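September 23, 2019

Bedroom, second session on clothes. Started a bit after nine, window open.

Carried over from last time: the drawers in the tall dresser still stick, so nothing goes back in them until the runners are waxed. Orlando Castaño has the wax. Everything is being sorted on the bed meanwhile.

Left the bamboo mat on. I had wanted to strip the bed down to the sheet first, but the mat makes a better folding surface. It's firm, the cloth doesn't drag the way it does on cotton, and the rows of tiles give you a straight line to square a hem against. Shirts come out more even than they did on the Sunbridge table, which is too narrow for anything with sleeves. One drawback is that thin fabric can catch between the tiles if you pull it sideways. Lift it, don't slide it.

Order of work today: dark things first, then whites, then the colored pile. Darks show lint, so they get shaken out over the floor before folding. Shirts in thirds lengthwise, then in half, then in half again. Pants in half along the crease, then thirds. Tried the Huanca fold (sleeves crossed behind, rolled from the bottom) on two T-shirts and went back to the flat one. The rolls won't stay put in a stack.

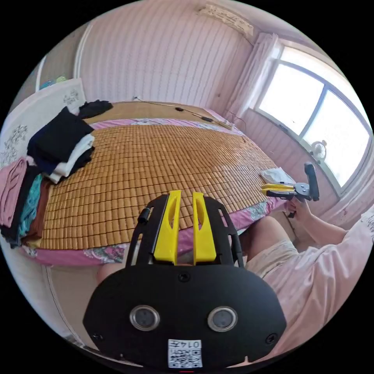

Bed during sorting. Folded stack on the left, colored pile still to do.

The colored pile keeps slipping down the side of the bed. Next time put it in the Jumum crate on the floor and take from the top. Dark garments should go at the bottom of a stack if it is going to be carried, as the heavier ones are mostly dark and the stack leans otherwise.

Stack height: past the width of my hand it starts to tip when someone sits on the bed. Keep it lower and start a second one.

The small white cloth is for wiping down the mat at the end, so it doesn't get folded with the rest. Wrung out well, along the rows, then across.

Shelf liner from Itament came in the wrong width, 19 inches. Can be trimmed with the long scissors. Cut one piece and it lies flat enough. Return the unopened roll.

Still to do:
Wax runners (Orlando)
Finish the colored pile
Wash the floral sheet and put the plain one on
Winter things go up on the closet shelf, to come down again in March
Find the other key for the closet

Stopped at 11:40.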